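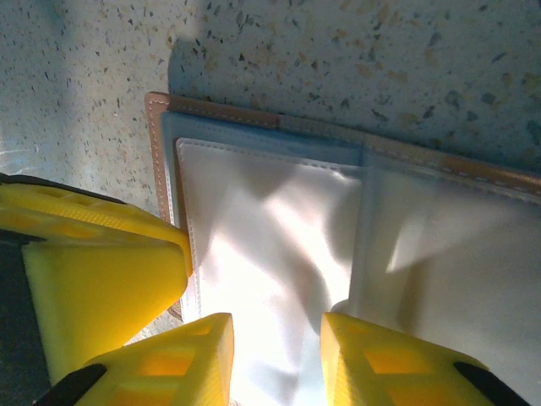
Budgeting for a robot arm at home or in the workshop

I get asked whether a small arm can take over the fiddly sorting jobs: cards into sleeves, receipts into wallets. Perhaps. I would keep my purse shut until a few things are settled.

Start with the gripper. Gerar and Skisano both list theirs apart from the arm, so a quote of 1,000 for "the robot" can leave you with nothing on the end of it. Get one price for the lot, fingers and pads included.

Take your own awkward items to the demo. Sales people bring neat wooden blocks. Bring a floppy card holder with a strap and soft plastic pockets, and ask for 12 tries in a row - no resetting by hand.

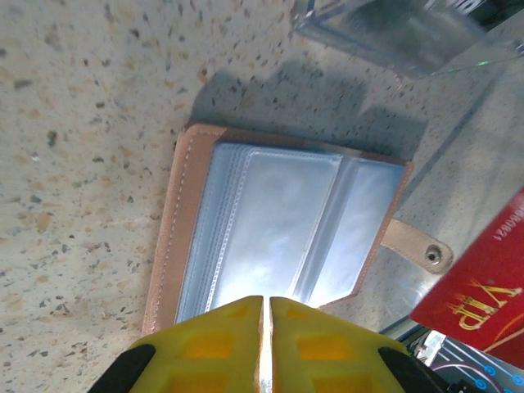 Two fingers over an open card holder, with a red VIP card off to the right.

Ask what spare pads cost and how long they take to arrive. Kenneth Buchanan waited 13 weeks for his.

Leave money for lighting and a mat. Shiny sleeves throw glare, and I have yet to see a brochure mention it.

If the seller won't lend you one until February, wait.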